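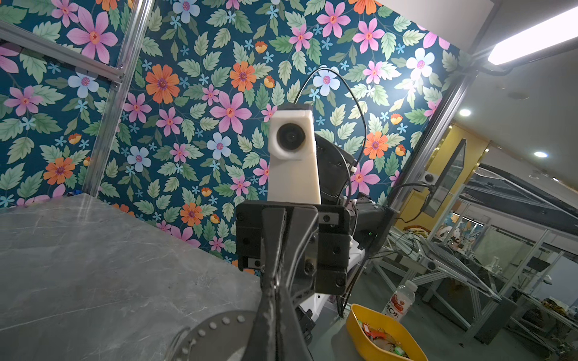
Flumthorpe Magazine — Homes & Interiors desk

4 min read

Patterned wallpaper is back in the terraces of Flumthorpe. Tùng Phan has hung paper here for 21 years, and in January he took more bookings for florals than for plain colours.

Dark backgrounds sell best. Teal and navy hide scuffs, he says, but they show every white seam, so he paints the wall a similar shade first.

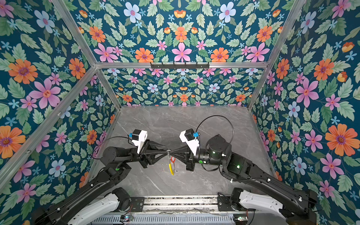
Dark teal floral paper with a grey marble-patterned top.

A small room takes him a day. Old paper adds another — more if it was painted over. He leaves fresh lining paper overnight and keeps the radiators off.

Order one roll too many, from the same batch. Shades drift between print runs, and a patch from a later roll will stand out.

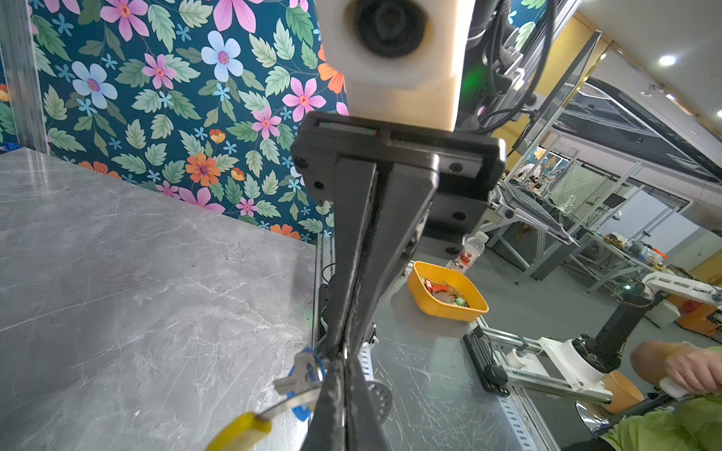
Pink, light blue, orange and lavender flowers among green leaves.

Phan charges by the room and asks customers to clear the walls themselves.

Last updated: July 14, 2025

Contact us | © Flumthorpe Magazine | Back to top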